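How to Pack for Belmonte with One Carry-On

Two weeks, one bag, no checked luggage fees. I love this system!

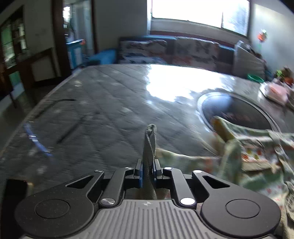 Start the night before and lay out every single thing you want to bring. A big surface helps, and a quilted mattress near a bright window is perfect because you can tell navy socks from black ones. Now put back a third of it.
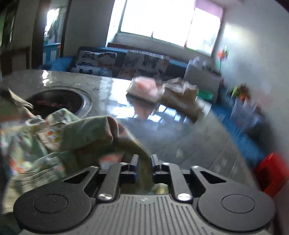
Next, sort by type and give each group its own bag. Chargers go in one, underwear in another. Pick fabric ones you'll recognize fast, like pale green with little flowers, and you'll find your stuff in seconds, even on the night bus to Cusa!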